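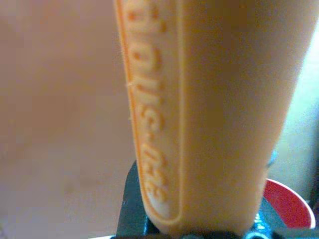
Housekeeping team meeting, Clistbridge: minutes

Taken by me, Ayantu, on the laptop with the sticky space bar, so please forgive any words that have run together.

Present: Jaqueline Zamudio (chair), Jacinto Galindo, Jacinto Cuautle, Damián Esquivel, me (Ayantu Birhane), plus most of the early shift, who stayed on for the biscuits.
Apologies: night porters.

To save confusion, Jacinto G. is laundry and Jacinto C. is the first-floor rooms, same as always.

1. Last time's minutes

Agreed, apart from Damián, who wants it written down that he never offered to repaint the linen store. So written down.

Matters arising: the new mop heads from Flostex have come and they shed. Jaqueline is sending them back. The lock on the chemical cupboard is still stiff and we're all still kicking it.

2. The sweeping robot, where we've got to

This took up most of the meeting, as you'd expect! Truken (I'm using the name on the paperwork, I know half of you call it other things) has been on the practice bedroom in the Maldonado wing since July. It does one job so far, the floor: sweep the bits up and get them into the pan. It doesn't make beds or do bathrooms, and there's no plan in front of us for either.

Jacinto C. has spent the most time with it and gave us the run-down. He lays the litter himself, a bit of tissue, a scrap of card, the sort of thing we'd find any morning, and then sits on his hands, which he says is the hardest part. He's kept a notebook of every go and we're up to 626. I asked whether he counted the ones where he had to step in and he said yes, every one, with a cross next to it.

He likes that it has an arm for each tool, because he's never had a spare hand for the pan in his life. What he doesn't like is how close it works to the bed. The practice room is laid out with the bed along the side and the bin by the wall near the door, like most of ours, and that leaves a fairly small patch of tiles for two arms and all their cables.
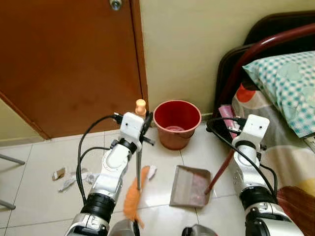 Page last changed: 15 August 2020

Damián asked about the cables. They loop out wide from the top of each arm and he can see one catching on a bedspread or a chair leg. Jacinto C. said he clears the chairs back first, and Damián said fine, but then that's a job, and who's got it down as theirs? Fair point, and it set off a good twenty minutes. We ended up here:

Moving furniture before a robot room counts as room time and goes on your sheet.
Picking up what it leaves behind counts as well.
If it stops, you ring Jaqueline. You don't lift it, and you don't reach between the arms to help it along (I have done this, I won't again).

Jacinto G. wanted to know about the brushes, because they end up in his sink. He'd like the robot's own set kept apart from ours, on a separate hook with a label. Everybody was happy with that. He also pointed out that the moulded bits on the handles hold dust in the lettering, so they want a proper going over with a small brush once a week. He has offered to do the first lot and show whoever takes it on.

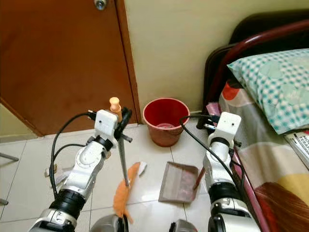
Left arm on the broom, dustpan over by the bucket.

We then got on to the long-handled pan. Jacinto C. thinks it's the right sort, as the handle gives the arm something to hold well above the floor. Someone from earlies (didn't catch who, sorry, I was reaching for a custard cream) said she'd love one herself and why does the robot get the good pan. Jaqueline is going to order 20 for the trolleys. So that's one thing we've all got out of it already!

3. Hours and who does what

Jaqueline went through this slowly and I've tried to get it down as she said it.

No one's contract hours change this year. The four rooms at the end of the Maldonado corridor will be the first real ones, and whoever has them on the rota keeps them. The robot sweeps, you do everything else, and you sign the room off. A room is signed off by a person, full stop.

There was some muttering at this, and I'm minuting the muttering because Jaqueline asked me to. The worry is that the sweeping is when your back gets a change from bending over beds. If the floor goes to a machine and you get another bed in its place, that's a heavier day even though it looks lighter on the sheet. Damián put it very well, I thought — he said he doesn't mind sharing the work, he minds being left with only the heavy half. Jaqueline hadn't looked at it that way and said so. She'll do a week of rooms with Jacinto C. herself and bring back real timings before anything is fixed.

I said I'd like the training opened up to all of us, including part-timers. At the moment Jacinto C. is the only one who knows how to set it going, and he's got holiday booked. Agreed. Names on the sheet by the kettle, please. It's an afternoon, paid.

4. What counts as a clean floor

Jacinto C. had his pictures up on the wall for this one. In the last of them there's a crumpled white wrapper in the pan with a few dark bits, and two small pieces of card still lying over to the left of the pole. He asked us to call it: pass or not? We'd all have said not yet, and so did he. It's the same standard as for anyone. If you'd send a new starter back in, the room's not done.

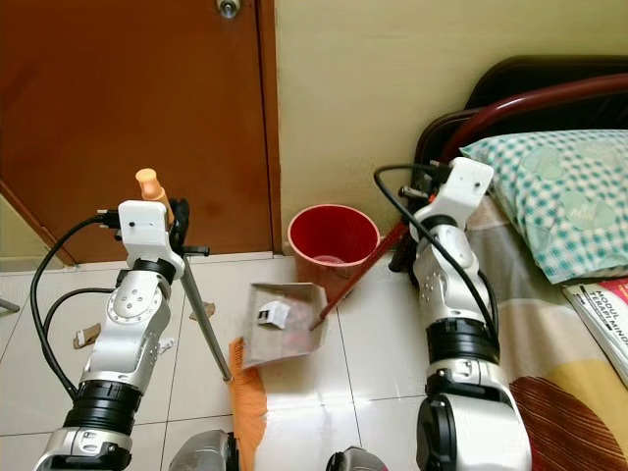 5. Any other business

Staff room fridge: Jacinto G. is emptying it on Friday. Anything without a name goes.

Uniform order: 19 tunics have come in the wrong green. Try one before you take it home, the sizes are odd too.

The kettle sheet for training is not the kettle sheet for milk money. Two sheets, two pens.

6. Actions

Jaqueline: return mop heads, order pans, week of timings in the rooms.
Jacinto C.: write up how to start and stop the robot on one side of paper, in words I can follow.
Jacinto G.: hook and label for the robot's brushes, first clean of the handles.
Damián: check the chair and cable space in the four end rooms with Jaqueline.
Me: these minutes, and more biscuits.

Next meeting same place, after earlies finish.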